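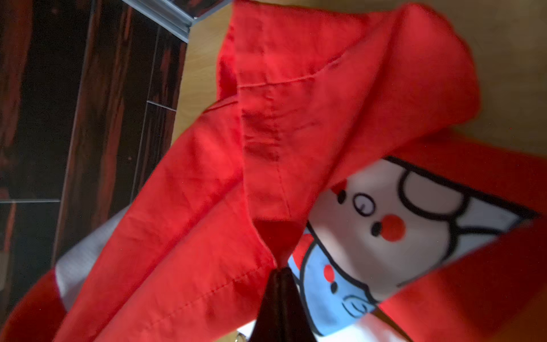 Figure 1. Red cloth with hem seams in matching thread.

Color and Fiber Content in Donated Household Textiles: A Sorting Study at Two Porkville Collection Points
Materials and Waste module, final project report
Broltham College

1. Introduction

Used textiles collected in Porkville are sorted by hand into three streams: resale, wiping cloth, and fiber recovery. The first two depend mainly on condition. The third depends on what the item is made of and on its color, as recovered fiber is normally sold in color lots and is not dyed again if this can be avoided. Mixed or unknown material goes to a low-value filling grade.

The project set out to establish how much of the donated material could be assigned to a fiber and color lot from a visual check and the sewn-in label alone, without laboratory testing. A second aim was to find out which features of an item most often prevented assignment. Garments in wearable condition were recorded along with everything else, although in practice they would leave the process before fiber sorting.

The collection points were the drop-off counter at the Gomel Street depot and the indoor bin at Nwosu Hall. Gomel Street takes bagged donations from the public during opening hours. Nwosu Hall is a student residence and its bin is open at all times.

2. Method

2.1 Sampling

Material was taken in October, in the order in which it arrived. Shoes, belts, pillows, and quilts were excluded before recording. The final sample came from 296 bags and contained 2,262 items. Loose items found in the Nwosu Hall bin were placed in a bag at the time of collection and treated as a single bag in the records.

2.2 Recording

Each item received one line in the record sheet, with the following fields: collection point, item type, label present or absent, stated fiber, dominant color, number of colors, print, trims, and condition. Stated fiber was copied from the label without correction. Where the label was legible but gave only a trade name, fiber was entered as unknown.

Dominant color was judged under the daylight tubes in the sorting room against a printed card of color classes. A color had to cover more than half of the outer face to be dominant. Items with no such color were entered as multicolored.

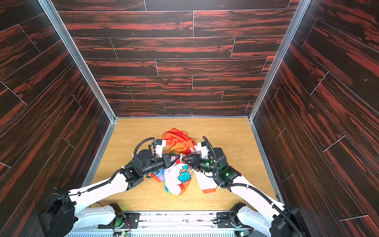

Handling before recording had a larger effect on the results than expected. During the first session, items were recorded as they came out of the bag, and a second reading of the same bags gave different color classes for a noticeable share of patterned items. The procedure was changed so that every item was laid flat and turned over once before any field was filled in. A crumpled piece of colorful cloth like the one in Figure 2 shows the difficulty: until it is spread out on the surface, there is no sound way to judge what share of its area each color takes up. Records from the first session were discarded and the bags were recorded again.

2.3 Assignment rule

An item was counted as assignable if it met all of the following conditions. It had a legible label or was of a type for which a single fiber could be accepted by convention (denim was the only type accepted). The stated main fiber made up at least 80 percent by mass. The item had a dominant color. Prints were allowed if they were thin and flexible. Coated fabric was not.

Zippers, buttons, and rivets did not exclude an item but were noted, as they have to be cut off before shredding. Sewing thread was ignored. This is a known weakness of the rule. Thread in cotton goods is often polyester, and a hem or seam sewn in a matching color gives no visible sign that the thread and the cloth differ in fiber.

3. Results

Of the 2,262 items, 1,359 were assignable under the rule, or 60 percent. The remaining 903 failed on at least one condition.

The most common single cause of failure was the label. Labels were missing, cut out, or worn to the point that the fiber line could not be read. Towels and bed linen were the worst group in this respect, and children's clothing was the best. Cut-out labels were found mostly in T-shirts and sports tops, with the stub of the label still caught in the seam.

The second cause was fiber mix. Knitwear with acrylic and wool in near-equal parts made up most of this group, followed by stretch trousers. The third was color. Striped and patchwork items failed here even when the label was complete and the fiber was pure, and small accessories such as pouches, pencil cases, and cloth bags failed at a high rate. These items tended to combine several weak points: many colors, a lining of different material, a zipper, and printed lettering.

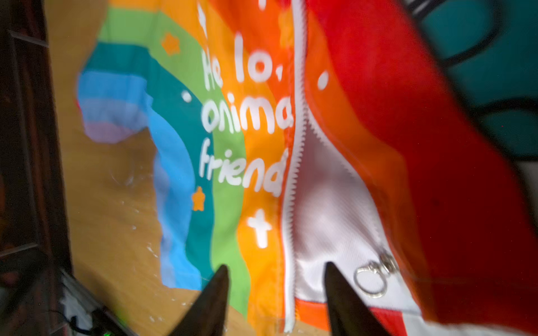 Figure 3. Rainbow-striped fabric pouch with white lettering.

The two collection points differed less than assumed in the project plan. Nwosu Hall supplied more single-fiber cotton, mainly T-shirts. It also supplied more items with missing labels, and the two effects largely canceled. Gomel Street supplied nearly all of the curtains and table linen.

4. Discussion

The assignable share should be read as an upper limit. Labels were taken at face value, and no fiber was tested. Label error is a recognized problem in textile sorting, and the present data cannot show how large it was in this sample. A burn test on a subsample was planned and then dropped, as the sorting room has no fume extraction.

The color condition deserves further thought. It was set at more than half of the outer face to keep the judgment simple. A buyer of gray mixed fiber would accept many of the items rejected here, while a buyer of white cotton would reject pale prints that passed. The rule therefore fits no buyer exactly. A better approach would be to record the two largest colors with an estimated share for each and to apply the limit afterward.

Small accessories took more time per item than any other group and yielded very little. Checking the lining meant opening the zipper and turning the piece inside out. For routine sorting, it would be reasonable to send them directly to resale or filling without a fiber check.

One recorder filled in all sheets for Nwosu Hall and another filled in all sheets for Gomel Street. Differences between sites are therefore mixed with differences between recorders, and the comparison in Section 3 should not be given much weight. Swapping sites halfway through would have avoided this at no cost.

5. Further work

The record sheet will be passed to the next project group with the color fields revised as described above. Towels and bed linen should be tested for fiber content first - they are heavy, mostly in plain colors, and were lost to the assignable group almost entirely through missing labels.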